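The planner benchmark I don't believe

18 August 2020

Filed under: planning, complaints

Lurdale put out version two of their motion planner this month and I've had three people send me the announcement, one of them twice. The claim everybody quotes is that it solves 2,252 of their two-arm test problems with no collisions. I have spent most of August running it and I'd like to know what a "problem" is supposed to be.

I went and read the test set. Almost all of it is boxes. Boxes on a flat plane, goal poses well inside the reach of both arms, and a start pose that is the same every time. The arms hardly ever need to be in the same place. If you give two arms separate halves of the floor, you don't have a two-arm planner, you have two planners and a polite agreement.

So we set it up on our own cell with the usual coffee shop task: cups, lids, a carrier, a paper bag. The arms face inward and share the middle, and there are walls on three sides, so a link that swings wide has somewhere bad to go. I left the clothes in too. Maja Nowakowski thought that was unfair to the planner. I think a collision model that can't cope with a crumpled shirt shouldn't be sold to anyone who owns one.
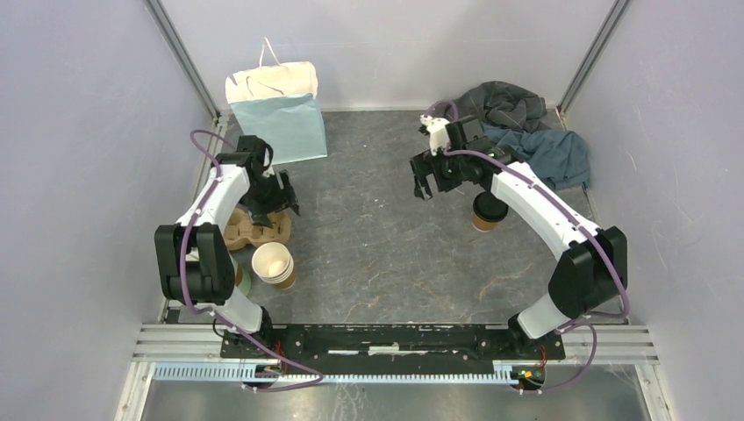

The first thing I noticed was the timeout. Out of the box it is 600 milliseconds, and when it runs out the planner returns the last path it had and sets a warning flag. Not an error. A flag, in a field that the example code never reads. I only found it when I printed the whole response struct looking for something else. How many of those famous successes came back with the flag set? The report doesn't say. I wrote and asked, and got a link to the report.

Then there are the cables. The planner knows about rigid links and nothing else. You can inflate the links to cover the cable loops, and the docs suggest 30 mm of padding, but with that much padding on both arms the shared space in the middle more or less closes up and you get one arm waiting for the other all day. Set it lower and the plans look lovely in the viewer, where there are no cables.

Perception is its own mess. We feed it from Vondley's segmentation node, which is fine on the cups and useless on the bag. A folded-over top and rope handles come through as four or five separate blobs that change between updates, and every change triggers a replan. I ended up freezing the obstacle map once per cycle, which is the kind of hack I complain about when other people do it.

To be fair - and I'm trying - the path smoothing is good, better than what Brirkura ships, and the log format is the first one I've seen in years that I could read without writing a parser. Maja likes the Python bindings. I'd keep the smoother and throw out the scheduler.

What I want is a boring table. Same task, flag counted as failure, padding stated, obstacle map live. I've got 3,000 plans queued on the old planner for comparison and I'll post both sets of logs when they finish, including the ones that make my own code look bad. If anyone at Lurdale wants the scene files before then, my address is in the sidebar.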